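Section 2: Setting up your Dredel upper-arm blood pressure monitor

Issue date: 2020-01-23
Applies to: Dredel 520 and Dredel 905

You have taken the monitor out of its box and probably put the box in the recycling. Please fetch it back. The serial number is printed on the inside of the lid, and Daltar will want it if you ever claim on the guarantee. We have raised this with the people who design the boxes.

2.1 Fitting the batteries

1. Turn the monitor over and slide off the battery cover. It is stiff the first time and far too loose ever after.
2. Fit the batteries as shown by the marks inside the compartment.
3. Replace the cover. The display will show every symbol it knows, all at once, and then go blank. It is quite well.
4. Set the date and time with the two arrow buttons. To save them, hold down the M button until the monitor beeps.

Note: If you skip step 4, every reading will be stored as having been taken at midnight in the same distant July, and your nurse will draw her own conclusions.
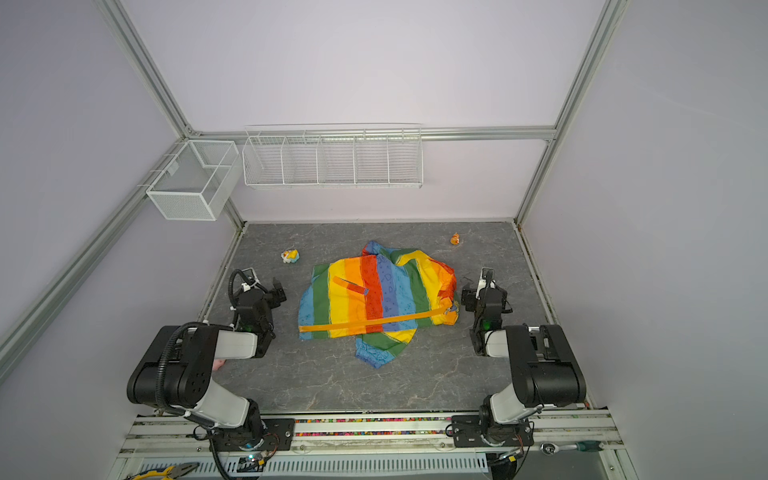
5. Push the air plug firmly into the socket on the left-hand side of the monitor. If you can pull it out again without trying, push harder.

2.2 Before you take a reading

Blood pressure goes up for nearly everything: stairs, coffee, a full bladder, the news. For half an hour beforehand, do not smoke, exercise, eat a large meal or drink anything with caffeine in it. Then:

1. Go to the toilet.
2. Sit in a chair with a proper back. A sofa you have to be helped out of does not count.
3. Put both feet flat on the floor and uncross your legs.
4. Rest your arm on a table so that the cuff will be level with your heart.
5. Sit quietly for five minutes. Do not use the time to ring your energy supplier.
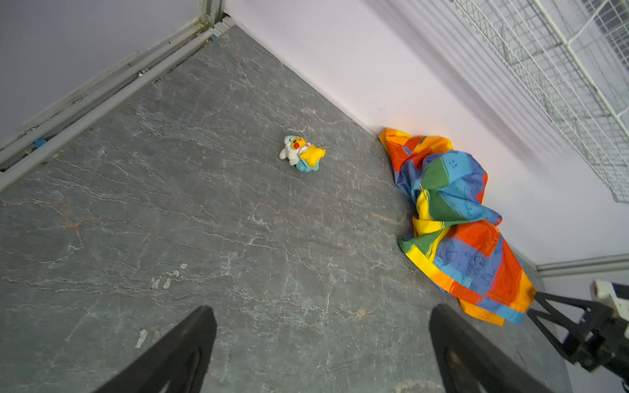

One owner wrote to us about step 5: "Five minutes of silence is more than I have had in this house for years. I do mine in the parked car with my arm on a cushion. Does that count?" It counts if the cushion holds your arm at heart level, the engine is off and you use the same arrangement every time. We would still rather you had a table.

2.3 Fitting the cuff

Check the size before anything else. Measure round your upper arm, midway between shoulder and elbow, and compare the result with the range printed on the cuff. A cuff that is too small will usually give you a reading that is too high, and a morning of needless worry. Other sizes are sold separately, which we realise is annoying.

1. Bare your upper arm. Do not roll up a tight sleeve and hope.
2. Slide the cuff up until its lower edge sits 2 cm above the bend of your elbow.
3. Turn it so that the tube runs down the inside of your arm towards your hand.
4. Fasten it so that it is snug but you can still slip a fingertip or two underneath.

Caution: Do not put the cuff on an arm with a drip, a wound or a dialysis fistula, or on the side where you have had lymph nodes removed, unless your doctor has said you may.
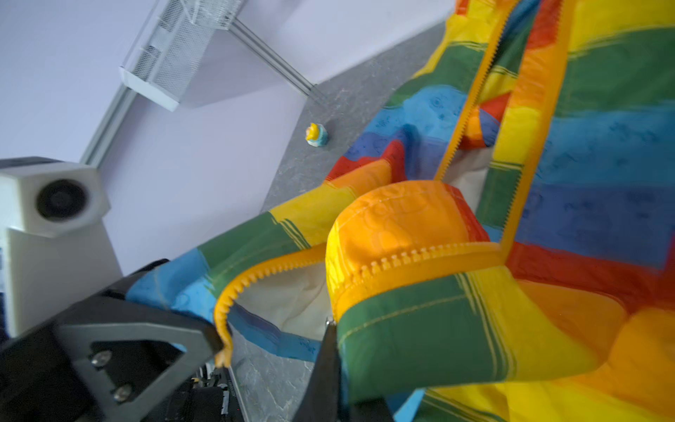 2.4 Taking the reading

1. Press START and stop talking. The second part is the one people get wrong.
2. Keep still while the cuff tightens. It will feel as if it has gone too far, and then it will go slightly further. If it becomes painful, press START again to let the air out.
3. Wait for the long beep and note both figures and the pulse.
4. Wait a minute or 2 and take another reading. Write that one down as well, even if you preferred the first.

If the display shows Er and a number, look it up in Section 6. Most of the entries there amount to "you moved".

The 905 will also send its readings to the Trirarow app, should you want your telephone to know. Pairing is covered in Section 4. The 520 sends nothing to anyone and comes with a paper diary, a system with very few updates.

Warning: The monitor measures. It does not diagnose, and neither does this booklet. Do not change or stop any medicine because of what it tells you; speak to your doctor or pharmacist. If a reading is very high and you have chest pain, trouble breathing, sudden weakness or trouble speaking, call the emergency services at once and leave the diary until later.

2.5 Putting it away

Unplug the tube, roll the cuff loosely and keep everything in the Minja pouch supplied. Do not wrap the tube tightly round the monitor. Wipe the cuff with a damp cloth when it needs it, and never put it in the washing machine.
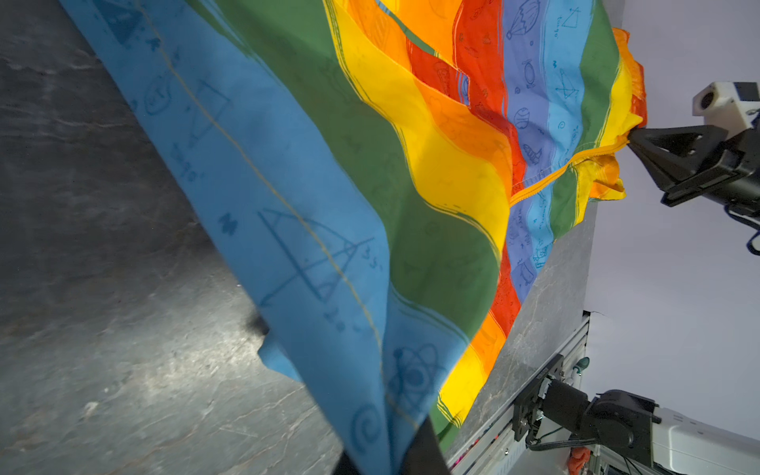 Rainbow-striped cloth with the 35° triangle on its light blue band.

Spare cuffs, pouches and diaries can be ordered with the card at the back of this booklet. Have the serial number ready (see the box).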